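Posted to the Zorine users list, March 6, 2021
Subject: Re: Clista or Besnard hands for soft items?

A list member wrote:
> We have to pick between the Clista hand and the Besnard hand for
> cloth work. Has anyone run both on the same arm? I mostly care about
> thin items on a soft surface. Spec sheets don't help me much.

We have run both at Skestevetti, on the same humanoid, one hand model at a time with a matching pair fitted. I can't post our logs but I can give you the outline. The test uses two garments, a black one on the bed and an orange one on the rug. The white cover under the black one is there for contrast in the head camera.
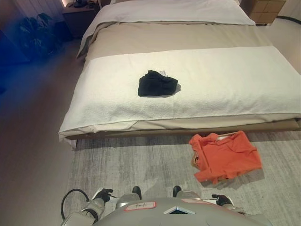 1. Reach to the floor

Both hands get down to the rug. The Clista is longer from wrist to fingertip, so the elbow stays higher and we had fewer joint limit stops. With the Besnard we had to move the feet closer to the bed before the planner would give us a path.

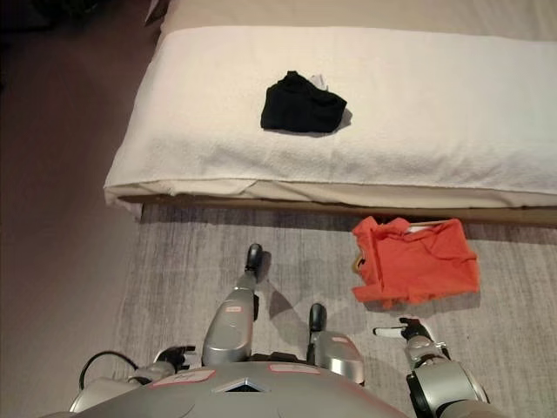 Leave slack in the arm cable whichever hand you buy. We had ours too tight at first and the wrist would stall near the end of its roll. A longer loop fixed it, but check it against your collision model.

2. Pinching on a soft surface

The mattress gives when you press on it, so a fixed height for the fingertips is not much use. We come down slowly and stop on a change in wrist force, then close.

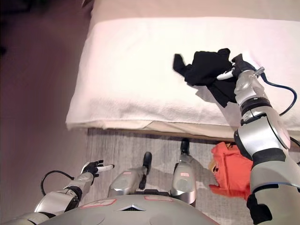 The force threshold needs setting again for each hand. The Besnard fingers are stiffer and trip it earlier. If you copy your Clista value across you will get a lot of empty closes. We ran 155 attempts per hand on the bed and the Clista dropped fewer, mostly on the thinner folds. On the rug I would call them even.

Bunched cloth is easier for either one than cloth lying flat. For the orange item we go for a raised fold and hold it low before lifting.
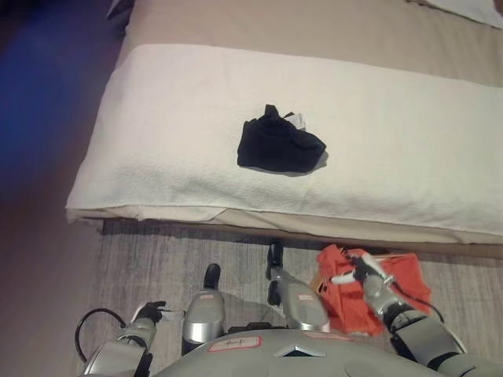 3. Wear and controller

Clista fingertip pads lasted more than 1,000 closes. The Besnard pads went sooner, but you can swap them in 6 minutes without taking the hand off. The Zorine controller handles both, though the Besnard driver needs the July release or later.

For thin items I would buy the Clista. If you also lift anything heavy, ask again with the weights, as we only tested clothes.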